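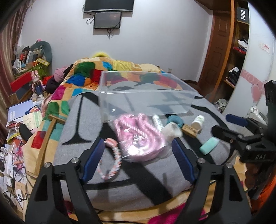
About Pollell

Hello! I'm the whole of Pollell, so when this page says "we" it means me, plus whoever has wandered in from the workshop that evening. I build small grippers and the bits that go with them, at home mostly, and I write up how it went so other people can have a go.

It all started with a kit called the Plustel, which I bought one January and put together very badly. I had the finger arms on the wrong way round for 2 weeks before I noticed (they opened when I squeezed, which was quite fun but no good for picking anything up). By the time I'd put it right I was hooked, and I've been fiddling with grippers ever since.

What I do all day

Picking things up, putting them down, changing a pad, picking them up again. Soap, little bottles, rope toys, a small wooden block, all spread out on a blanket on the bed. I like a soft surface for this. A gripper that behaves beautifully on a hard bench can get in a right muddle when the blanket bunches up under its fingers, and I'd much rather find that out early on.

My current set of finger pads is called Prurarus. It's on version 4, and version 3 is best forgotten -- it held a bar of soap for as long as it took me to say "ooh, look". The new ones have been through 158 grabs so far and I write every single one down in a notebook, drops included.

Where I do it

The fiddly stuff happens at home. For drilling, cutting and anything noisy I go to Motaung, a shared workshop with 20 members, a decent pillar drill and a terrible kettle. If you're thinking of building something yourself, find a place like that near you! You'll learn loads just from asking what the person next to you is making.

Getting in touch

I do sell spare pads now and then, when I've made too many. Mostly though I just like hearing from people who are stuck on a build. Send me a message through the contact form and tell me what your gripper keeps dropping. I usually answer in the evenings, after eight.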